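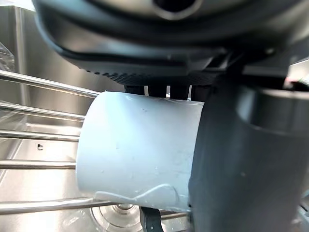
White cylinder held against a dark gripper finger, with the sink behind.

Carrillo 11 Shoulder Bag for Landscape Photographers

The Carrillo 11 is the bag we always wanted for a morning out with one camera, two lenses and a sandwich, and it has taken us rather a long time to get it the way we like it. It holds 11 litres, which sounds modest until you start putting things into it, and it's made in our own workshop at Vatham from waxed cotton with a soft brushed lining. We've sewn 3,644 of them so far, and quite a few of the very early ones still come back to us for a new strap or a fresh coat of wax (we love seeing them, by the way, the muddier the better!).

Most camera bags are built for carrying as much as you own. Landscape work on foot usually asks for less, and the sort of person who buys this bag tends to have a favourite wide lens, a short telephoto for picking out a single tree or barn on the far side of a valley, and a small pouch of filters that rattles if you don't pad it. So the inside has three sections and no more. The middle one takes a mirrorless body or a smaller SLR with the lens attached, facing down, and the two at the sides take a lens each. The dividers are held by hook and loop and can be moved a finger's width at a time, or taken out altogether if you fancy using the bag for shopping, as several of our customers do.
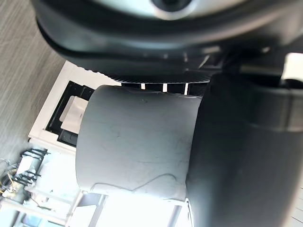
The flap closes with a single brass stud and a leather tab. We did try magnets, and they were lovely and quick, but they would snap shut while you were changing lenses and give you a fright, so back to the stud we went. It can be done up with gloves on, after a little practice. Under the flap there's a zip that runs the full width, for days when the rain is coming in sideways, and you can leave that open when the weather is kind.

Filters go in the front pocket, which has a flat sleeve stitched into it for square ones up to 100 mm wide. Round filters in their cases sit in front of the sleeve with room left over for a cloth, spare batteries and a remote release. At the back is a slim pocket for a folded map. Two loops underneath will take a small travel tripod, though we wouldn't hang anything heavier than a kilogram there, as it makes the bag swing when you go over a stile.

The strap is wide, woven cotton, long enough to wear across the body over a winter coat. It comes with a shoulder pad that slides off if you don't get on with it. Please do try the bag at a few different lengths before you settle, and wear it a little higher than feels natural at first. It stays put much better on a slope.

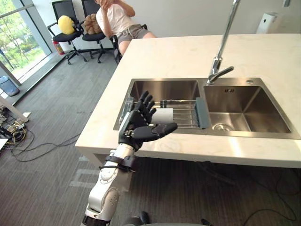 Care is simple enough. Let mud dry, brush it off, sponge the cloth with cold water and hang the bag somewhere airy. Don't put it in the washing machine, and don't dry it on a radiator, or the wax will go patchy and you'll be cross with us. A tin of Sakau dressing does one bag generously and we'd suggest a new coat each September, before the wet months.

Price: £229, including the shoulder pad and three dividers
Capacity: 11 litres
Colours: moss, peat, slate
Repairs: strap, stud and zip replaced at Vatham, please write first for a quote

Bags are posted from the workshop and orders placed before noon normally go out the same afternoon. If you're anywhere near our shop in Rendton, bring your camera in and try it for size, there's always one of each colour on the counter.

Related items
Carrillo Filter Wallet
Carrillo Wrist Strap, plaited
Sakau Wax Dressing, single tin
Vatham Lens Pouch, small and medium
Rendton Tripod Sling
Spare Divider Set for Carrillo 11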